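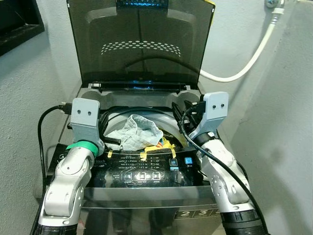 The Muruden Winter Cup is back, and I get to be the one to tell you about it! Sixteen-hour practice days are banned this year (more on that further down), the qualifiers are open to anyone with a decent connection, and the final is being played on Vosus again after you all made it very clear in the November survey that you wanted it. I'm Shagufta Gondal, I run the tournament side of things at Ado, and I'm writing this between loads of team kit, with something bright yellow sitting in the machine next to something pale blue-grey and the lid still up. Glamorous life, esports. Anyway, the kit matters, and I'll come to that too.

9 Jan 2021

First, the basics. Vosus, if you've come to this page by accident, is a five-a-side arena shooter with a very silly grappling hook, and we've been running cups for it since the beta. The Winter Cup is our biggest one. Open qualifiers start at the end of this month and we've got room for 50 teams, up from 40 last time. Sign-ups go through the Ado site as usual. You'll need a captain, four other players and at least one substitute, and please, please put in a substitute who has agreed to it. Last year we had a team whose sub was the captain's brother and he found out from the bracket page.

The qualifiers are played online over two weekends. The top teams go into a group stage, then a double-elimination bracket, and the grand final is best of five. All maps in the current pool are in play except Bạch, which is only being used from the semi-finals on. I know some of you will be cross about that. Bạch is a lovely map, but it's still new, the spawn on the river side has been patched twice and I'd like teams to get proper practice on it before anyone's cup run depends on it. Valter Coelho, our head referee, put it more bluntly: "If I have to pause one more match because somebody has fallen through the bridge, I'm going home."

Everything will be online this time, the final included. I'm sad about it, I love a noisy hall, but it's the right call for this winter. Match servers will be picked by the referees before each round, and if your ping is terrible, tell Valter's team before the match starts. Telling them at match point doesn't count.

Now, practice hours. We asked captains how the last season went and a lot of them said they were worn out by the groups. So for the group stage onwards, match days will have a fixed finish time and we won't be scheduling anything on the evening before a bracket day. What you do at home is your own business, obviously, but we can at least stop the timetable from eating your whole week.

On to the broadcast! Keisha Doucet and Lalit Tomar are back on commentary for every match from the groups to the final, and they're bringing back the tactics segment with the drawing pen. "I've been practising my arrows," says Keisha. Lalit tells me he has been watching old Vosus finals at breakfast and has opinions about all of them. There'll be a second stream for the qualifiers, where community casters can apply for a slot. Send us a clip of you talking over a match, it doesn't have to be polished, and tell us which evenings you can do.

And the kit. Every team that reaches the bracket gets a set of Winter Cup shirts, posted out before the quarter-finals so you can wear them on camera. Latrice Kowalczyk has done the design again and I think it's her best yet. When you fill in the form, check your sizes and check your gamertag spelling, as we print exactly what you type. Wash them cool and inside out or the lettering will peel.

Registration closes when the places are full or at the end of next week, whichever comes first. Players need to be 16 or over, and anyone under 18 needs a parent or guardian to fill in the extra page. The full rulebook is on the Ado site with the changes marked in bold.

Press requests, interviews and logos: press desk at Ado, marked for Latrice. Questions about rules go to Valter. Questions about shirts can come to me.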